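**April 2019**

Orar's home skills class has moved on to laundry. The group, led by Chaimae Ghoneim, meets in Flesunside and spent the first part of its course on mending. The new block covers folding shirts, stacking linens and getting a bedroom back in order once the clean clothes come in from the line. There are 10 places in each group, and the fee is $40 for the block.

Ghoneim teaches on a bed. Most people in Flesunside don't have a big table to spare, she said, and a bed is about the right height for a shirt if you kneel or sit next to it. She asks people to spread each piece out flat before they make the first fold, and to leave pillows and blankets over by the wall so the middle stays clear.

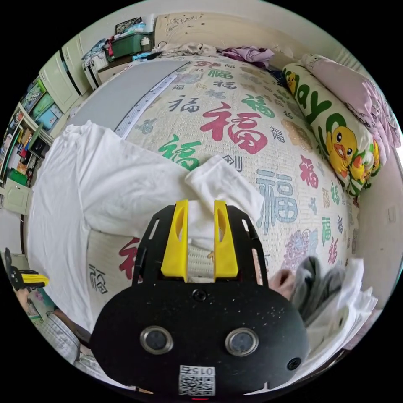
White laundry on the bed, with the 福 character printed on the bedding.
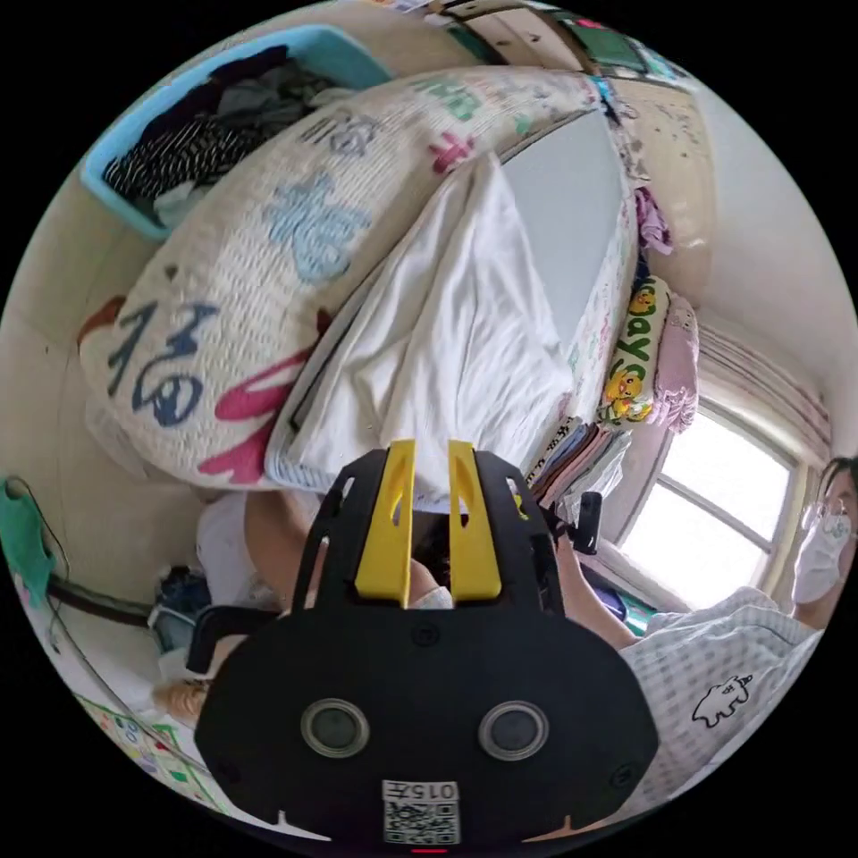

Does a T-shirt need to be ironed before it is folded?

Most don't. Smooth it out by hand from the collar down, turn the sleeves in, and fold it in half and then in half again. Cotton that has dried stiff can be shaken out first.

Hala Fahmy, who takes the sign-ups, said the October block filled early and that a second group may be added this time if enough people ask. Bedding comes last in the course - fitted sheets get a session to themselves. People can bring their own laundry, clean and dry, up to 2 bags each. Sign-up sheets are at the Badawi store, next to the register.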